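FOR IMMEDIATE RELEASE
April 10, 2025

Menora Students Open Registration for Tadden Tidy-Up, a Contest About Other People's Trash

MENORA - The Robotics Club at Menora Technical College will hold the second Tadden Tidy-Up this October, and registration opens today to student teams from any two-year or four-year school. The contest asks a robot to clear a kitchen table that somebody has just eaten at. Last year's winning entry needed eleven minutes for a job most people put off for an hour, and the club considers that a draw.

The event takes its name from the Tadden Building, where the club has met since it was asked to leave the library. It carries a first prize of $2,000, paid by Higuchi Tool & Supply, a local hardware firm whose only condition was that its name be spelled right on the banner this time.

What teams will do

Each team has 60 days to train a robot arm on recordings made by its own members. Students carry a hand-held gripper through real kitchens, pick things up, put them somewhere sensible, and log every attempt. The recordings then go to the club's shared collection, called Mondico, which all entrants may use.

Mondico currently holds 1,504 recordings. A good share of them concern snack wrappers. The club set out last year to gather a broad record of household work and instead learned a great deal about what engineering students eat between classes.

On contest day, every robot faces the same table and the same bin. Teams are scored on how much trash ends up in the bin, how much ends up on the floor, and whether anything that was still somebody's lunch gets thrown out. The last category was added after the first contest, at the request of a judge.

Why wrappers

Picking up a coffee mug is close to a solved problem for a student team with a decent gripper. A crumpled wrapper is another matter. It changes shape when touched, weighs next to nothing, and clings to the fingers at the moment it ought to fall. Clear plastic is worse, and the club's older software had a habit of treating it as a rumor.

For that reason the rules call for training in homes instead of on a lab bench. Lab benches are flat, gray and evenly lit, and they do not have groceries on the floor beside them. Kitchens do, along with table legs, open doors and people in slippers. A robot that has only seen the bench tends to take all of this personally.

The club's guide for new members suggests starting with the bin close to the table, keeping both gripper pads in view, and working through one small item at a time.

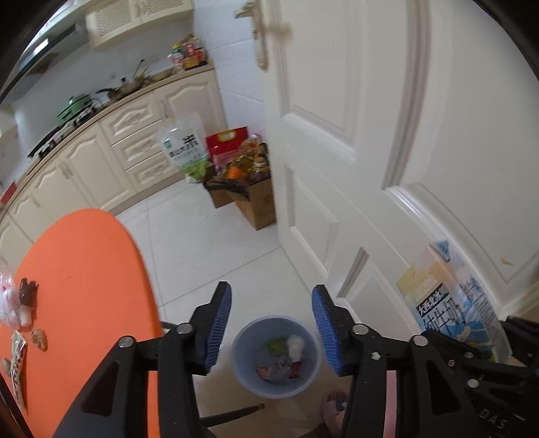

How to enter

Teams may have up to six students and must name one faculty sponsor, who is not required to understand the project. There is no entry fee. Grippers can be borrowed from the club for the full training period, 2 per team, and should come back clean. Entry forms and the full rulebook are available at the club office in the Tadden Building and through the college's student activities page.

Teams that record in a shared home need written permission from everyone who lives there. Roommates who wish to be paid in dishwashing should settle that among themselves.

About the club

The Menora Technical College Robotics Club is a student group open to all majors. It runs open build nights during the school year, maintains the Mondico collection, and owns one vacuum cleaner, which is operated by hand.

Press contact: Robotics Club office, Tadden Building, Menora Technical College

###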